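Guest room bedding – duvet plus throw, or layers?
Home & Comfort board, 2 pages

marlowporch
Posts: 634
Hello all, and sorry in advance, I do go on a bit. My mother-in-law comes to stay for most of April and she is one of those people who is freezing at bedtime and roasting by three in the morning. For years I've made up the guest bed the way I was taught, with a top sheet, a wool blanket and a quilt, all tucked in tight. Last year she told me (very sweetly!) that it was like sleeping inside an envelope.

So I'm thinking of going over to one duvet with a throw across the bottom half, and letting her pull it up when she wants it. 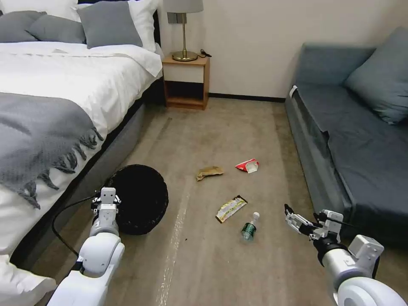

What I can't settle on is the weight. The Kahraman shop in Ultville has an all-season duvet for $179, and the lady there swore by it, but that's a good chunk of money for a bed that gets slept in a few weeks a year. Has anyone here made the switch and been glad of it?

tansy_and_rue
Posts: 1604
Oh, I made the switch ages ago and I would never go back! Making the bed takes me no time now, and guests seem to understand it without being told. I'd save your money on the duvet, though, and buy a lightweight one. You can always add warmth on top, but you can't take the stuffing out at three in the morning.

A knitted throw is lovely for this because it has some heft and still lets the air through. Mine is a Siso one, and it has been through the wash more times than I could tell you. I put it in a pillowcase on the gentle cycle so the fringe doesn't tie itself into a bird's nest.
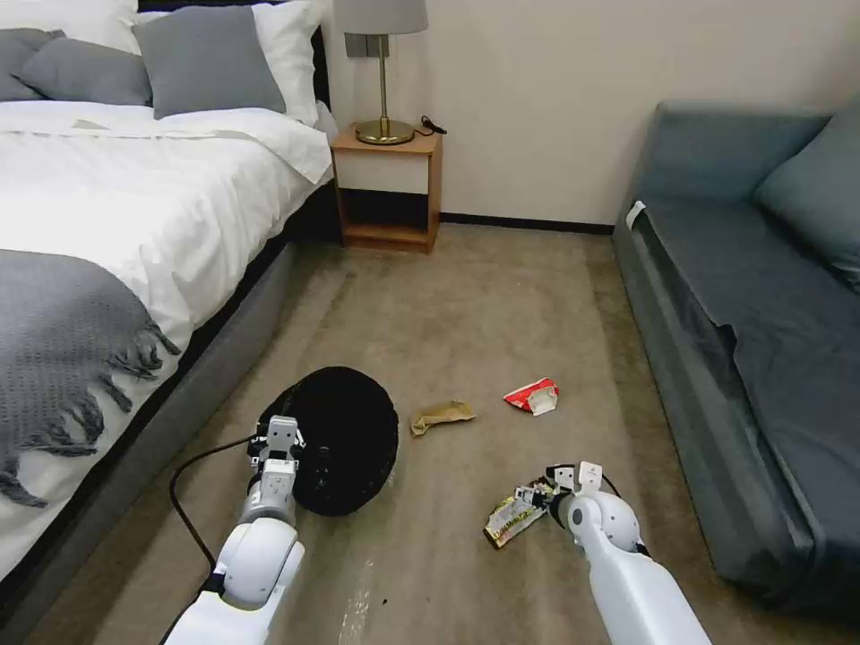
And do ask her about pillows too. My own mother wanted one flat one and nothing else, and I'd been giving her a mountain for years.

oldgriddle
Posts: 179
I'll be the grump and disagree. A throw on the bottom half keeps your feet warm and slides to the floor by midnight. If she runs hot and cold, layers are the right answer – you just have to stop tucking them in so tight. Leave the sides loose and fold the quilt down to the foot. It costs nothing, and you already own it all.

tansy_and_rue
Mine stays put, but then I don't thrash about! Fair point on the tucking, I'll give you that one.

marlowporch
You've both got me thinking. I do like how the throw looks, I'll admit, and I suspect that's half of why I want it.

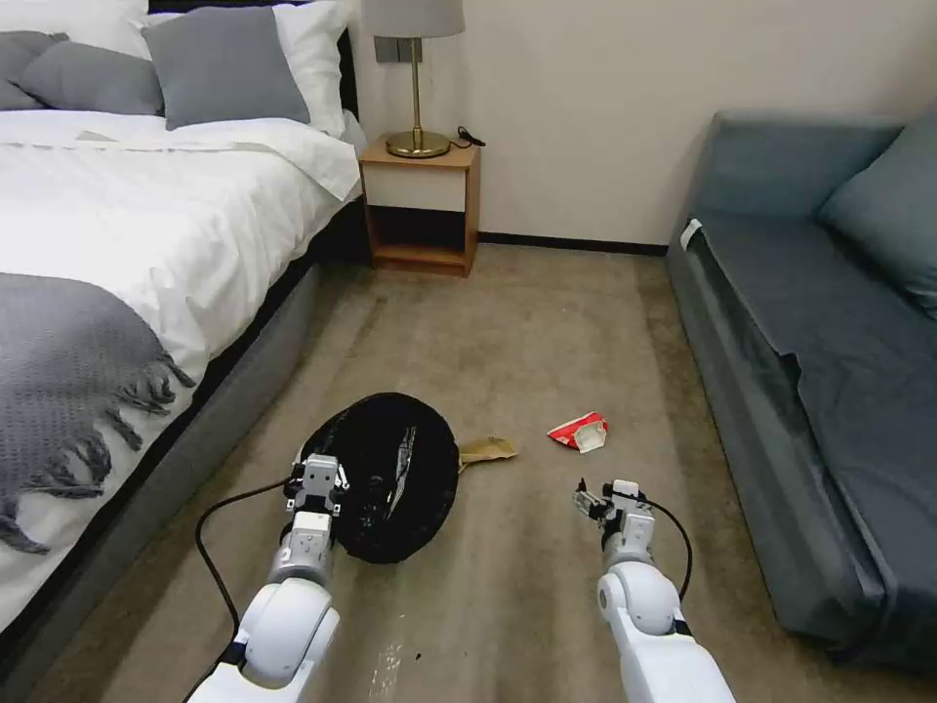
White duvet, gray knitted throw, pillows piled at the head

I believe I'll try a light duvet from Rellevden when their spring sale comes on, and leave the wool blanket folded on the closet shelf where she can reach it. Oldgriddle, if the throw ends up on the floor, you may say so and I'll take it like a lady.

oldgriddle
I'll be checking back in May.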